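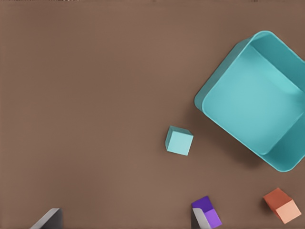
An open teal bin on a brown tabletop.

The Last Episode of Mulilix

Hefin Meredith was nine when Mulilix first aired, and he watched all 4 seasons on the floor of his aunt's apartment with the sound turned low. The kids at school liked Arkix. Arkix had the lunch boxes and the movie, and its hero never lost a fight. Mulilix had a girl named Pearce who drove a mail truck across a desert planet and lost nearly all of hers.

The show was canceled with one episode left. The studio, Miltau, closed the same month. Fans said the finale had been drawn and never dubbed, or dubbed and never drawn, depending on which message board you read.

Hefin was thirty-four when the email came. He was working nights at a print shop and had posted on the last of those boards maybe twice in a year. The sender had no name, only an address with numbers in it. The message said, "You wrote the long post about the truck. I painted the truck. I have the ending and I am moving in October. It is $3350 if you want the reels."

He read it standing next to the big copier. He had $3350 the way most people do, meaning it was in the bank and it was for something else. In his case it was for a transmission.

He wrote back and asked what happened in it.

The answer came at 6 in the morning. "She delivers the mail."

He thought about that on the bus home. In the second season Pearce had been given a letter for a town called Low Well, and every few episodes she would take it out of the glove box, look at it, and put it back. Hefin's long post had been about that letter. He had argued that Low Well was gone, and that Pearce knew it. It ran to more than 1000 words and it got 4 replies, one of them about a different show.

"Is the town there?" he wrote.

He did not get an answer that day or the next. He went to work. He priced a used transmission and then a rebuilt one. His aunt called to ask about Thanksgiving, and he asked her if she remembered the cartoon with the truck.

"The sad one," she said. "You used to cover your face."

"I don't remember that."

"You did. I'd come in and you'd have a pillow up. But you wouldn't let me change it."

When he hung up there was a new message. There was one picture attached, a background painting with no characters on it. It showed a street, a pump, eleven houses and a dog asleep in the road. All the windows were lit. Under it the painter had written, "I did this one last. They let me put the dog in."

Hefin looked at it for a long time. Then he moved the money over, wrote down his mailing address, and went out to see if the car would start.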